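I put up a party tent every summer and I used to be pretty careless about it, until a gust picked up my neighbor Seraina's canopy in February and dropped it on her fence. So now I have habits!

Stake every leg, even on a calm day, and angle the stakes away from the tent. On a driveway I hang 80 pounds on each corner (sandbags, or buckets of wet gravel with the lids taped). Water jugs look heavy but they aren't, not by a long shot.

Check the forecast twice, once the night before and again an hour ahead. If the trees are really swaying, everybody goes inside and the top comes down. I don't care if the cake is already out.

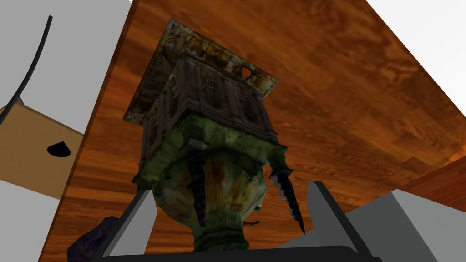 Walk around the tent before guests show up and tug each rope, then go over the metal parts with a rag and a flashlight. Base plates get the worst of it. Once the edges look as uneven and corroded as the rusty square plate on that ornament, I stop trusting the thing and buy a new one. Light surface rust I just hit with a wire brush and a coat of paint. And dry the canvas all the way before you fold it, or you'll smell it next June.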